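From the Finham Supper List
The long afterlife of a crawfish

Anyone who has ordered shellfish for a crowd knows that the price per pound is a polite fiction. You pay for the animal, you eat a modest fraction of it, and the rest stays with you in one form or another until trash day. A crawfish is the worst offender. It is mostly armor, with a thumb's worth of meat and a grudge.

I bring this up because the winter order is coming around again. The list now stands at 187 names, most of whom will write back in December to say they are interested, and a good many of whom will mean it. Siu-ming Mak is handling the order through Tse, as before. Frozen, cooked, whole, 2 pounds a head. I have heard every argument against frozen crawfish, mainly from people who have never tried to get live ones to Hullis in winter.
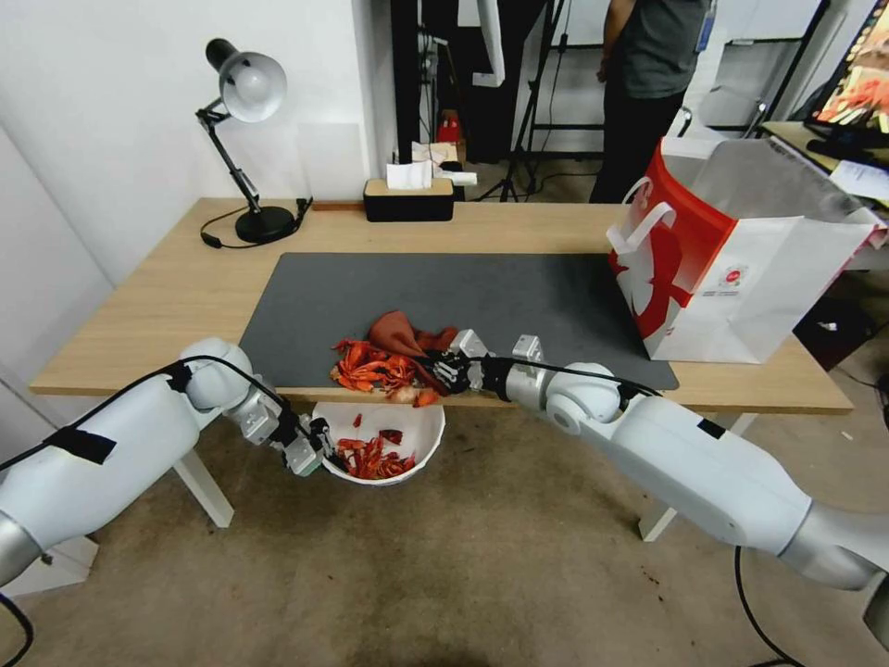

Crawfish shells. Plenty of them.

My real subject, though, is what you do afterward. Last year I wrote a cheerful paragraph telling everybody to save their shells for stock, and then heard from readers who had done so and wished they hadn't. The complaints fell into two camps: the stock was bitter, or the freezer smelled like a pier. Both groups were gracious about it, in the way people are when they plan to bring it up for years.

So I went to Pao-chu Hung, who ran the back kitchen at the Rustivel for longer than the place deserved, and asked her what I had gotten wrong. She asked how long I had boiled the shells. I said most of the afternoon. She put down her tea.

Shell stock, it seems, is a short job. Beef bones want your whole day. Shells give you what they have early on, and then they start giving you chalk. Pao-chu toasts hers dry in a wide pot until the kitchen smells like the good kind of seafood place, adds an onion and a spoonful of tomato paste, covers everything with cold water, and takes it off the heat after half an hour at a bare simmer. She strains it through a cloth and presses on the shells once, firmly, and then leaves them alone.
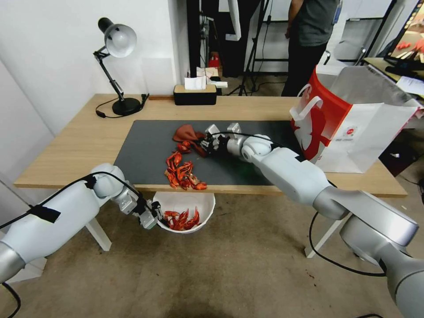
The bitterness has a second cause, and I'm afraid it is us. If the crawfish were boiled with a heavy hand on the spice, those shells are carrying a coat of salt and cayenne into your stock, and no amount of onion will talk them out of it. Rinse them. I used to think rinsing threw away the flavor. It does throw away some, and you will not miss it.

As for the freezer, the trouble is mostly the bag. A thin sandwich bag holds in a smell about as well as my uncle holds in an opinion. Use two heavy ones, press the air out, and write the month on the outside. I would give shells two months. Past that, you are running a museum.

Pao-chu also keeps the heads apart from the rest, because the fat in them is what turns a rice dish orange and makes your guests go quiet. I have tried this. It is fiddly, and worth doing if you have a radio on and no plans. If you have plans, throw it all in together and tell people it's rustic.

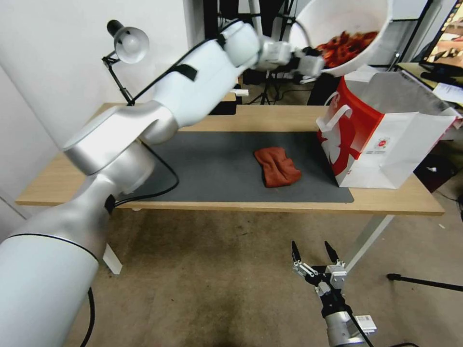

TRASH, COMPOST AND NEIGHBORS

Some of you will read all that and decide you would like the shells simply gone. Fair enough. They can go in a hot compost pile if you bury them deep and don't mind an audience of raccoons. The garden beds on Finham took a load the winter before last, and something dug up the entire row overnight and left us one claw, I assume as a receipt.

For everyone else, it's the trash, and timing is everything. Freeze them until the morning of pickup. Do not put them in the bin under the sink at nine in the evening and go away for the weekend. I know two households on this list who did that, and I am one of them.
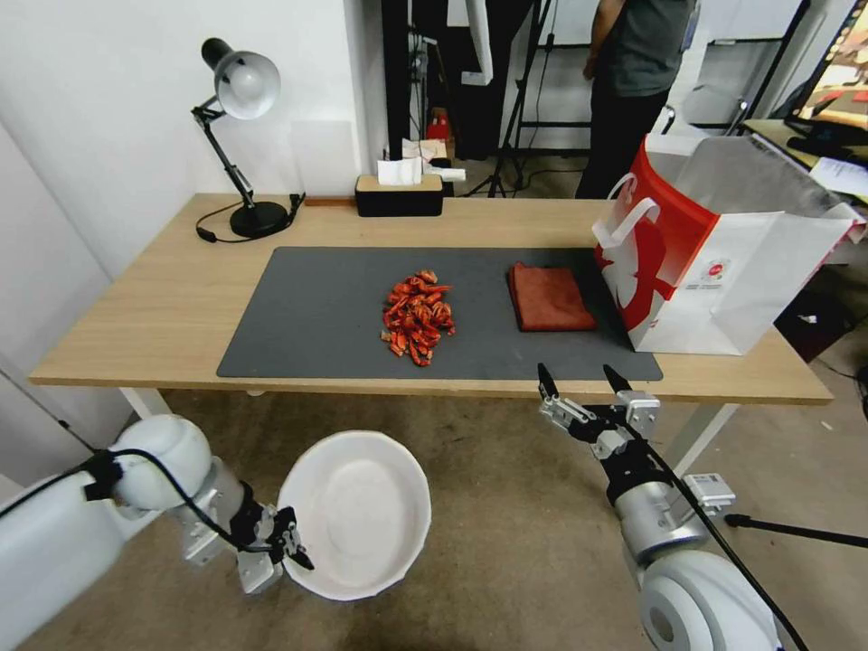
Baking soda helps a little. Vinegar helps until you have a kitchen that smells of crawfish and vinegar. Your hands will come right with lemon juice and a stainless steel spoon under cold water, which sounds like something from a horoscope, but I've stopped arguing with it.

Back to the order, then. The cost is $17 a head, payable to Siu-ming when you sign up and no later. Corn and potatoes are your own affair. Pickup is at the side door of Tse, from four until six, and please bring a cooler. Last year somebody came with a pillowcase.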